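**2018-09-29, guest room 2, Talham house**

Came in on a Saturday because the room has to be signed off before Kerttu gets back, and it's quieter without the plasterers. Coffee first, then the bed.

The gray bedspread has been bugging me all week. I'd been pulling it up over the pillows like my mother does, and the whole thing looked like a lumpy loaf. Mirta's way is better – spread folded back, white pillow on top, plumped once and then left alone. I kept fussing with mine and every pat put a new crease in it. Stop patting the pillow! (Note to self, in pen.)

Tried the steamer on the spread too. It has that faint rib to it and I was scared of flattening it, so I did a test on the underside, lowest setting, 2 passes. Rib survived. Leandro, if you do the other room, same setting please, and keep the head moving.
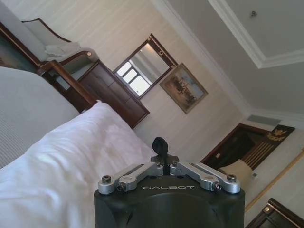
The armchair still needs its cloth dealt with. I want the white one folded in thirds over the back or gone entirely, and Graciela wants it on the seat to save the pale fabric from people's jeans. She has a point, I've seen what jeans do. We'll ask Kerttu.

Polish: I used the Wurnevard paste on the dresser, a thin coat, buffed after 13 minutes. Looks good on the reddish drawer fronts, streaky if you go too heavy near the edges. Do NOT get it on the striped wall. I didn't, but it was close. The little brass bits on the mirror corners I did with a dry cloth only, same for the round one on the chair arm.

Nestor thinks the gilt-framed painting should come up level with the mirror. I like it a bit lower, myself. Left it where it was and wrote his vote down, so here it is, Nestor.

Inventory tag for the dresser is 1007, the old one fell off behind the drawer.

Still to do: window panes, and find the other pillowcase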